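Why Do People Put a Tray on the Coffee Table?

By Violeta Retamal - for the Kids Ask page, Aug 29, 2018 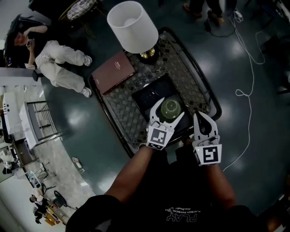

A dark tray with a little green glass bowl on it, on a glass-topped coffee table.

Octavio wrote in with this one. He said: "My aunt has a tray on her table and a bowl on the tray. The table is already flat. Why does she need another flat thing on top?"

Good question. Let's go fast, there's a lot.

What a tray does

A tray is a flat piece with an edge. The edge is the important bit. Put a marble on a table and bump the table - off it goes, under the couch, gone till December. Put the marble on a tray and it rolls to the edge and stops.

Same for beads. Same for coins, peanuts, the tiny screw that came out of Grandpa's glasses.

And a tray can move. Say you have a bowl, two cups and a spoon on the table and now you want to play a board game. Without a tray: four things to carry. With a tray: one thing to carry. Both hands, walk slow.

Why is the bowl so small?

Because small things go in it. Keys, rings, wrapped candy, a hair tie. If you put your keys in a great big salad bowl you'd have to go digging. A small bowl fills up quick, so people have to empty it, and then they find the stuff they lost.

Look at the rim of the green one. See how it catches the light? Glass is smooth, and smooth things bounce light back toward your eyes. A wool sock won't do that. Try it at home with a lamp - a glass first, then the sock.

Why is the table glass?

Not all coffee tables are. Lots are wood, some are stone. A glass top goes on a frame, and the frame does the holding up. The table at the top of the page has a dark metal frame with rounded corners. Rounded is kinder to knees. If you have ever hit your shin on a square corner you know allready.

The glass there has a pattern too, little diamonds next to each other. When lines cross over and over and leave shapes in between, that's called a lattice. Garden fences can be lattice. So can the top of a cherry pie!

Plain clear glass shows every fingerprint. A pattern gives your eyes something else to look at.

Is it safe? Glass made for tables is usually a tough kind, but it's still glass. No sitting on it. No standing. No dropping things to see what happens.

What else lives on a coffee table?

Books, often. There's a maroon one on this table (maroon is a dark brownish red) with a hard cover. Hard covers are stiff, so the book lies flat and doesn't curl up at the corners like a comic does.

A lamp, sometimes. The one next to the book has a white shade shaped like a drum. The bulb in a lamp can be very bright to look at, so the shade spreads the light out softer. A lamp with a shade is nicer for reading than a bare bulb right by your face.

Why is it called a coffee table if there's no coffee?

It's just the name for a low table you put by the couch. You can have juice on it. Or nothing.

Try it - the tray test

You need: a tray with an edge, 20 dry beans, a small bowl, a grown-up who doesn't mind beans on the floor.

Put the beans right on a table. Give the table leg a gentle push. Pick up all the beans. (Sorry.)

Now put the beans on the tray and the tray on the table. Push again, same push. How many got away?

Last, put the beans in the bowl and the bowl on the tray. Push. Write down your three numbers. If you have time do it again with 60 beans, see if anything changes.

No tray? The lid of a shoebox works fine. Turn it upside down so the edges stick up.

Words to know

Rim - the top edge of a bowl or cup.
Lattice - crossed lines with gaps in between.
Frame - the part that holds the rest up.
Maroon - dark brownish red.

Next time: Delia wants to know why some rugs have fringe and some dont. Send your bean numbers in before then and we'll print them, with your first name and your age.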